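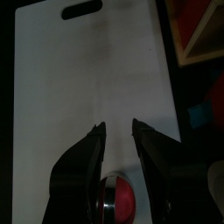 When should a plastic chopping board be thrown out? Once the knife marks are too deep to scrub clean.

Prandwood, the kitchenware shop in Flandine, is running its board swap again from Nov 12, 2020. Customers who hand in an old plastic board get 25 per cent off a new one -- limit of 2 per household. Over 67 boards came in when the shop last ran the offer, in April. Stained boards are accepted, cracked ones too. New boards start at £22 and come with or without a handle slot. Wooden boards are not part of the swap.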